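Call for Participants: Teach a Surgical Robot to Sew, One Stitch at a Time
Flonlow Teleoperation Lab, Warkham campus

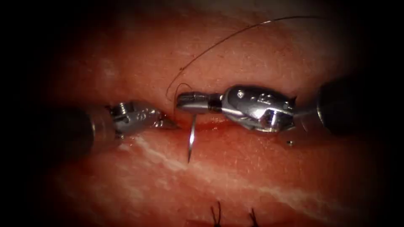
We are looking for people with patient hands to come and sit at our console this fall and put in stitches by remote control, so that the software we are building can learn from the way you do it. If you have ever taught a younger relative to tie a shoe and found that showing was far easier than telling, you already understand most of what we are up to!

The project is called Agbayani, and it has been running long enough now that we have a good store of stitches from our own staff. The trouble is that we all learned from the same two or three people and we all sew alike. We would love to have your habits in there too, including the ones your instructors tried to talk you out of.

What you would be doing

You sit at the console with a hand controller in each hand and your forehead against the viewer, and the two instruments follow your hands. You pick up a curved needle, pass it through both edges of an incision, draw the suture through, tie, and move along to the next one. Each visit lasts 102 minutes, with a proper break in the middle (there is coffee, and the chairs in the break room are better than they look). The first 30 minutes of your first visit are for practice only and nothing is recorded, so please don't worry about feeling clumsy. Everybody does for a while, mostly with the foot pedal.

After that we record the motion of the instruments, the pedal presses and the view through the scope. We do not record your face or your voice. Dropped needles, second tries and awkward re-grips all stay in, and we are glad to have them, as a system that has only ever watched tidy work has no idea what to do when the needle turns in the jaws. All sessions are bench sessions, and there are no patients involved at any point.

Who we would like to hear from

Surgical residents, veterinary students and practicing vets, scrub nurses, surgical technologists, and anyone else who has been taught to suture and can place a simple interrupted stitch without looking it up. You do not need to have used a robot before. Left-handed people are very welcome, and we are short of them. You should be 18 or older and able to sit comfortably at a viewer; glasses are fine, though very large frames can bump against the headrest.

We have room for 60 participants. We ask each person for three visits, spaced at least two days apart, and we would be grateful if you only signed up when you can see all three fitting into your calendar.

What you get

Participants receive $282 once the third visit is finished, along with parking in the Vakuston garage next door. If you have to stop early we will pay you for the visits you made. You are also welcome to a copy of your own recordings, which residents in particular seem to enjoy looking through.

How to sign up

Write to Yupin Chantharasri, study coordinator, through the contact form on the lab page, and put "Agbayani sewing" in the subject line. Tell her where you learned to suture, which hand you favor, and whether mornings or evenings suit you better. She will send the consent form for you to read at home, and she is happy to talk it over by phone first. Please write by 20/10/2024.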